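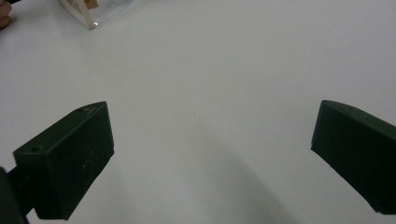
How many demos does a student team need for the ball-in-box task at the Woltmont meet?

The rules ask for at least 65 recorded demos per team, and the log has to go in with them. The upper limit is 300.

musden_lab
Posted Sun 29 September
Our club is on the ball task this term. Orange ball, soft clear box, two hand-held grippers, one person doing both hands. We have 112 demos so far. I want to stop there and start training. Half the team wants to go to the limit. What did other schools do?

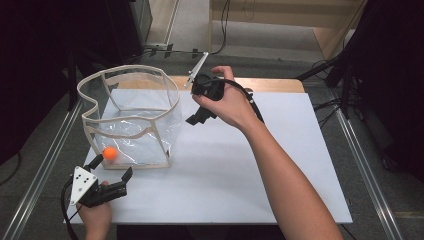
Re: Ball task, when to stop recording

lulen7
We stopped at 112 last April too, and I would do it again. More demos by the same tired person just gave us more of the same path. Switch operators and move the box between takes – that helped us more than the extra count.

coachbee
Disagree. Clear plastic is hard for the cameras, and glare changes with every small move of the box. We went to 300 and I don't think it was wasted. Also check that your 112 are all good. We threw out 11 for dropped balls. 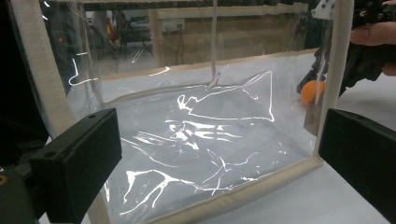
wristcam_kid

I'm with coachbee on the glare but not on the 300. Our box had wrinkled plastic in it as well and the bright creases were all over the wrist view. We recorded under two light setups and kept the total low. Bianchini rules let you do that, not sure about Woltmont.

musden_lab
Woltmont allows it, I checked. We'll switch operators on Tuesday, train on what we have, and record more if it misses the box.

coachbee
Fine, but keep the bad takes in a separate folder. The judges asked for ours.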